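Betancur Hall Kitchen, Closing Safety Checklist
Checked 22 April 2022, with comments from whoever held the pen

1. Gas shutoff behind the range. OK.
Handle is across the pipe, as it should be. The sticker explaining which way is "off" has been wiped so often that it now explains nothing. Replace sticker.

2. Fire extinguisher by the back door. OK, barely.
Needle in the green. Tag is current. It was also holding up a mop, two aprons and a bag of onions. An extinguisher is not furniture. Moved the onions.

3. Hood filters. FAIL.
Greasy enough to fry with. The cleaning sheet shows initials for every week since January, all in the same ink and the same cheerful slant. Filters to be soaked tonight and signed for afterward, in that order.

4. Walk-in cooler, door release from inside. OK.
Tested with the door shut and a second person outside. The second person took their time.

5. Dasby dishwasher, leaks and cord. OK with note.
Small puddle under the left foot. Cord is dry and off the floor. Plumber called.

6. Outlets near the sinks. FAIL on one.
The test button on the one by the hand sink does nothing at all. Taped over and labeled. If you peel off the tape to charge your phone, you will be asked about it.

7. Counters and trays. OK.
All surfaces wiped and clear of knives. Raw meat trays are back on the bottom shelf, where gravity can do less harm. Small trays with chipped rims go in the trash, not back on the stack for the next shift to discover.

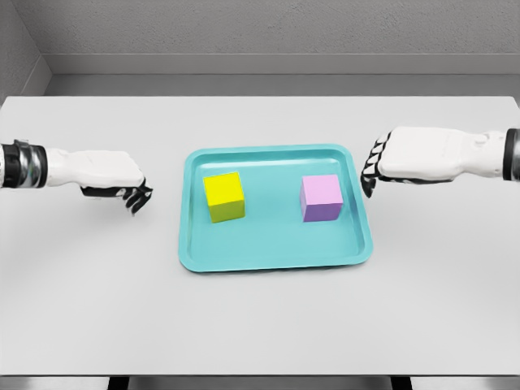 Nerar disagrees on the chipped ones and wrote in the margin that a tray with a nick on the outside is fine for wrapped bread, and that throwing out good plastic is how the kitchen ended up spending 500 dollars on trays last year. Fair point about the money. The rule stays for anything that touches unwrapped food, and wrapped bread may have its nicked tray.

8. Floor mats. FAIL.
The one by the fryer curls at the corner and has now tripped 7 people, counting me, twice. Vultuline quoted 800 dollars for a full set — a lot for rubber, though less than an ankle. Approved. Old mat rolled up and put out back.

9. First aid kit. OK with note.
Plenty of eye wash. No bandages in any size a human finger could use. Restock before the weekend rental.

10. Exit light over the side door. OK.
Came on when the test button was pressed and stayed on for the full test.

Still open: items 3, 6, 8 and the puddle. Next check at closing, same clipboard, and please return the pen.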